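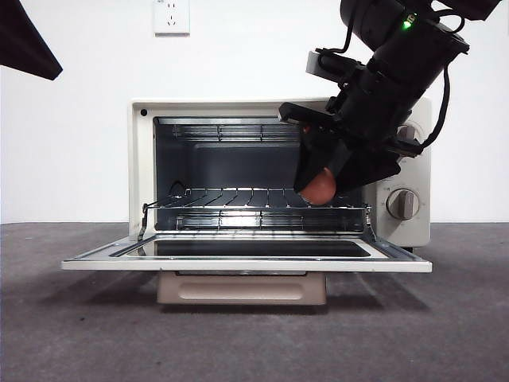 *Forno de bancada com a porta totalmente aberta e a grelha no interior.*

# Perguntas frequentes sobre extração em cozinhas pequenas

Respostas da Clerley a quem nos escreve antes de comprar um exaustor para copa, cafetaria ou cozinha de apoio. Vendemos e montamos estes aparelhos, portanto leia com a desconfiança habitual.

## O caudal indicado no catálogo é o que vou ter na cozinha?

Quase nunca. O valor de catálogo costuma ser medido em descarga livre, sem filtro, sem conduta e sem grelha exterior. Um aparelho anunciado com 390 m³/h perde uma boa parte disso assim que se lhe liga um tubo com duas curvas. Peça a curva de pressão e caudal. Se o vendedor só tiver um número grande na caixa, fique com a ideia de que esse número não lhe serve para dimensionar nada.

## Um exaustor de recirculação substitui uma saída para o exterior?

Não substitui. Retém alguma gordura e, com carvão novo, uma parte do cheiro. O vapor e o calor voltam para a sala. Já nos mostraram folhetos em que a recirculação aparece como "equivalente" e continuamos à espera do ensaio que o demonstre.

## Preciso de exaustor se não vou fritar nada?
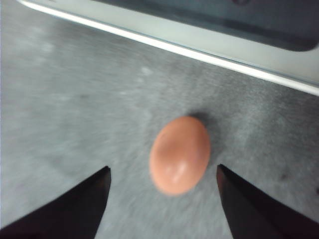 A pergunta chega-nos sobretudo de copas de escritório, e a resposta depende mais do vapor do que da gordura. Os fabricantes gostam de tabelas por número de refeições, que juntam no mesmo saco uma grelha de carne e uma panela de água. Um ovo de casca castanha como o da fotografia pode acabar cozido ou estrelado, e para a extração são dois casos diferentes: no primeiro há vapor para retirar, no segundo há também gordura, e é esta que suja filtros e condutas. Diga ao instalador o que se cozinha e durante quanto tempo. Se ele perguntar apenas pelos metros quadrados, peça outro orçamento.

## Que diâmetro deve ter a conduta?

O da saída do aparelho, no mínimo, e sem reduções pelo caminho. Reduzir uma saída de 200 mm para um tubo mais estreito porque era o que havia na carrinha é a avaria mais frequente que encontramos em obra alheia. O cliente queixa-se do ruído, trocam-lhe o motor e o ruído continua lá.

O tubo flexível de alumínio também merece reservas. Serve para um troço curto e bem esticado. Enrugado dentro de um teto falso, trava o ar e acumula gordura onde ninguém chega com um pano.

## Os filtros "permanentes" são mesmo permanentes?

A moldura talvez. Os filtros metálicos da Buzatu, que montamos com frequência, lavam-se bem, mas deformam se forem batidos contra a pia. O carvão ativo satura e troca-se, diga o autocolante o que disser. Desconfiamos em particular dos indicadores luminosos: na maioria dos modelos contam horas de funcionamento e não sabem se o filtro está sujo. 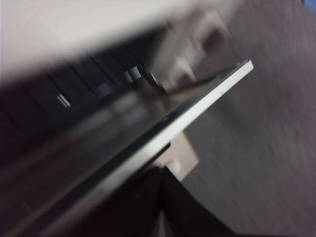

## O modo automático do Vundow vale a diferença de preço?

Depende de quem vai usar a cozinha. Tivemos um Vundow à experiência na cafetaria da Komska, e a Ngan-ling Chang, que acompanhou a montagem, anotou que o sensor reagia bem ao vapor e mal ao fumo. Ao fim de algum tempo o pessoal passou a ligá-lo à mão. A marca respondeu-nos que era questão de calibração. Pode ser. Recalibrámos em outubro e a diferença foi pequena.

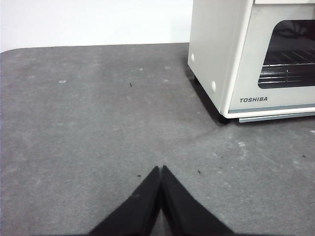

Dito isto, numa copa onde as pessoas entram e saem sem tocar em botões, um automático medíocre ainda trabalha mais do que um manual esquecido. Nesse caso aceitamos montá-lo, com a velocidade mínima fixada por nós e não pela fábrica.

## De onde vem o ar que entra?

Se não souber responder, resolva isto antes de escolher o exaustor. Todo o ar extraído tem de ser reposto, por uma grelha, por uma porta com folga ou por insuflação. Numa sala estanque o aparelho faz barulho e pouco mais. Havendo uma caldeira ou um esquentador de câmara aberta no mesmo espaço, não ligue a extração sem que um técnico de gás verifique a instalação, porque os gases queimados podem ser puxados para dentro.

## Quanto custa?

Um conjunto com aparelho, conduta curta e saída de parede pode ficar abaixo de 3000 euros. Acima disso, peça o orçamento discriminado, incluindo o nosso. "Acessórios diversos" não é uma linha aceitável.

## A quem faço perguntas que não estão aqui?

Ao Pao-chu Choi, no balcão técnico, extensão 118. Tenha à mão o comprimento previsto da conduta e o número de curvas.

*Texto revisto em 5 de setembro de 2021.*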